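Wohnung räumen, Zimmer für Zimmer — die Galerie

Stand: irgendwann im Juni. Schnell hochgeladen, Texte nebenbei getippt, bitte nicht auf Kommas achten. Wer nur die Maße fürs Sofa sucht: ganz unten.

Worum es geht. Umzug aus der Altbauwohnung, dritter Stock, kein Aufzug. Vorher alles einmal durchgehen: was bleibt, was geht, was kommt in den Keller von Freunden. Viele hatten gefragt, wie wir das mit dem Boden gemacht haben, mit den Möbeln, mit den Schuhen (ja, auch mit den Schuhen). Also eine Seite für alles. Die Galerie wächst noch, im Moment steht vor allem Text da. Die Nummern sind die Zimmer, nicht die Reihenfolge.

Grundregel, die wir uns an den Kühlschrank geklebt haben: jeden Abend ein Zimmer, maximal 40 Minuten. Danach Schluss, auch wenn noch was rumliegt. Hat meistens geklappt. In der Küche nicht.

1 — Flur

Fängt man immer mit an, weil man denkt, da ist ja nichts. Von wegen. Jacken in drei Lagen übereinander, Einkaufstaschen in Einkaufstaschen, ein Schirm ohne Stoff. Die Garderobe von Rondard bleibt in der Wohnung, Nachmieter übernimmt. Haken sitzen fest, Dübel auch, die kriegt man eh nicht mehr raus.

Schuhe: großes Thema. Regel war, vier Paar pro Person für den Alltag, der Rest in Kartons oder weg. Winterschuhe zuerst eingepackt, mit Zeitung ausgestopft. Turnschuhe mit offener Sohle — weg, ohne Diskussion. Gummistiefel hatten wir zwei Größen zu klein, keine Ahnung warum.

2 — Wohnzimmer, Boden

Der Boden ist der Grund, warum wir die Wohnung damals genommen haben. Hell, lange schmale Dielen, und am Vormittag knallt die Sonne so drauf, dass man die Maserung kaum noch erkennt. Teppich kam nie in Frage. Ein paar Stellen hat er natürlich, Kratzer vom Einzug, kleine dunkle Macken, eine neben der Balkontür sieht aus wie ein Komma.

Vor der Übergabe nur das Nötigste: saugen mit der weichen Bürste, dann nebelfeucht wischen, immer mit der Diele, nie quer. Kein Glanzreiniger! Hatten wir einmal, danach wochenlang Streifen. Das Holzbodenzeug von Skerken ging gut, ein Schuss in den Eimer, mehr nicht. Filzgleiter unter alles, was Beine oder Kufen hat, gerade bei Metallgestellen. Die sehen leicht aus und ziehen trotzdem Rillen.

Hausschuhe sind in dem Zimmer Pflicht, Straßenschuhe bleiben im Flur. Am liebsten Latschen mit dicker weißer Sohle, weil die keine schwarzen Striemen machen. Die stehen dann allerdings überall rum, nur nicht da, wo man sie sucht. 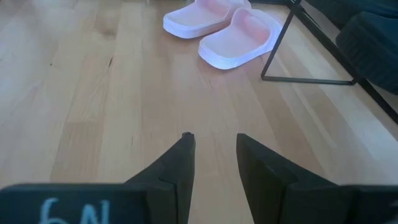
Möbel haben wir in der Reihenfolge rausgetragen, in der sie beim Wischen im Weg waren. Klingt logisch, war es nur halb. Erst der kleine Tisch, dann die Lampe, dann das Regal, und am Ende standen wir mit dem Sofa da und hatten keinen Platz mehr im Flur, weil da schon alles andere stand. Also alles nochmal zurück. Wer es nachmacht: das Größte zuerst. Oder jedenfalls den Weg freilassen.

3 — Wohnzimmer, Möbel

Das Sofa: Ornia, dunkler Bezug, zweiteilig. Geht durch die Tür, wenn man die Füße abschraubt. Schrauben in eine Tüte, Tüte ans Sofa geklebt, mit Malerkrepp, nicht mit Paketband (Bezug!). Bezug vorher absaugen, auch in den Ritzen. Gefunden: Haarspangen, Kassenzettel vom Baumarkt, ein Puzzleteil, das wir letzten Herbst stundenlang gesucht haben. Das Puzzle war da schon verschenkt.

Metallgestelle generell: Kanten einwickeln, bevor sie durchs Treppenhaus gehen. Alte Handtücher reichen völlig. Luftpolsterfolie sieht professionell aus, rutscht aber, und man hat am Ende einen Berg Plastik in der Hand.

Regal nicht auseinandergebaut. Schon einmal gemacht, danach hat es gewackelt bis heute. Diesmal Böden raus, Rahmen am Stück, zu zweit runter. Bücher in kleine Kartons. Wirklich kleine. Wir hatten zwei große dabei und die hat am Ende keiner angefasst, die standen bis zum Schluss im Zimmer wie bestellt und nicht abgeholt.

4 — Küche

Katastrophe, wie gesagt. Gewürze allein ein ganzer Abend. Alles, was kein Etikett hatte und nach nichts mehr roch: weg. Pfannen ineinander, dazwischen Küchenpapier. Teller hochkant, nicht flach, da ist nur einer gesprungen und der war vorher schon angeschlagen.

Die Schüsseln von Đồng in Pullover gewickelt, spart Papier und die Pullover müssen ja eh mit. Tupperdosen: erst Deckel und Dosen zusammensuchen, dann packen. 14 Deckel ohne Dose. Wo die Dosen hin sind, weiß der Himmel. Kolleginnen vermutlich. Wer eine hat, darf sie behalten, Deckel kann nachgereicht werden.

Tiefkühlfach rechtzeitig leeressen anfangen. Wir haben eine Woche lang Dinge gegessen, die nicht zusammenpassen. Erbsen mit Blätterteig, Fischstäbchen mit Brombeeren hinterher. Ging.

Backofen mit Natron und Wasser zu einem Brei angerührt, über Nacht drin gelassen, morgens rausgewischt. Zweimal, dann war gut.

5 — Schlafzimmer

Schnell fertig, überraschend. Kleider auf den Bügeln gelassen, Müllsack von unten drüber, oben zuknoten, fertig. Bettwäsche für die erste Nacht in eine eigene Tasche, dazu Handtücher, Zahnbürsten, Ladekabel, Klopapier. Diese Tasche kommt NICHT in den Transporter, sondern auf den Rücksitz. Letztes Mal lag sie ganz hinten unter der Waschmaschine.

Bett: Foto gemacht von jeder Ecke vor dem Abbauen, Lattenrost mit Spanngurt zusammen. Matratze in eine Hülle, aus der wir vorher die Löcher zukleben mussten. Unterm Bett lag so viel Staub, dass wir den Sauger zweimal leeren mussten. Dazu ein einzelner Socken, grün, den niemand kennt.

6 — Bad

Kleinkram ohne Ende. Drei angefangene Sonnencremes, alle abgelaufen. Fläschchen mit Deckel einzeln in Gefrierbeutel, sonst hat man Shampoo in der ganzen Kiste. Spiegelschrank bleibt, Löcher sind ja gebohrt. Fugen mit der alten Zahnbürste, Kalk am Hahn mit Essig und einem Lappen drumrum, eine Stunde einwirken lassen. Silikon hinterm Waschbecken neu gezogen, sieht nicht schön aus, ist aber dicht.

7 — Abstellkammer

Zum Schluss gemacht, hätte man zuerst machen sollen. Da stand alles drin, was man zum Umziehen braucht: Sackkarre, Gurte, Malerkrepp, die guten Handschuhe. Hatten wir alles schon nachgekauft. Jetzt doppelt vorhanden, wer in der Nähe umzieht, bitte melden.

Farbreste zum Wertstoffhof, vorher auf die Öffnungszeiten gucken, wir standen einmal vor dem zugen Tor. Den angebrochenen Eimer Wandweiß behalten, den braucht man am letzten Tag für die Nagellöcher. Kabelkiste: komplett ausgekippt und nur zurückgelegt, wozu es noch ein Gerät gibt. War dann keine Kiste mehr, eher eine Handvoll.

8 — Balkon

Töpfe leer gemacht, Erde in Säcke, die Tomaten haben die Nachbarn im Erdgeschoss adoptiert. Stühle waren verrostet, Sperrmüll. Den Tisch nehmen wir mit, obwohl er kippelt. Wäscheklammern einzeln aus der Regenrinne gefischt, mit dem Besenstiel und viel Geduld.

Was es gekostet hat

Wurde auch gefragt. Transporter, Kartons, Sprit, Pizza für alle, Spachtel und Farbe: zusammen fast 1000 Euro. Die Kartons gebraucht bekommen hätte gespart, war aber auf die Schnelle nichts zu finden. Jetzt geben wir sie selber weiter, gefaltet, im Hausflur links. Einfach nehmen.

Maße Sofa, weil es noch zu haben ist, falls es in der neuen Wohnung nicht um die Ecke geht: stehen im Aushang unten, passt hier nicht mehr hin, ich reich sie nach sobald ich den Zollstock wieder hab. Der ist in irgendeiner Kiste. Vermutlich Küche.

Noch offen: Keller, Fahrradständer, Namensschild an der Klingel. Schlüsselübergabe um 11 Uhr, bis dahin muss das Wohnzimmer nochmal gewischt werden. Latschen nicht vergessen. Bilder von den anderen Zimmern folgen, wenn das Internet in der neuen Wohnung läuft.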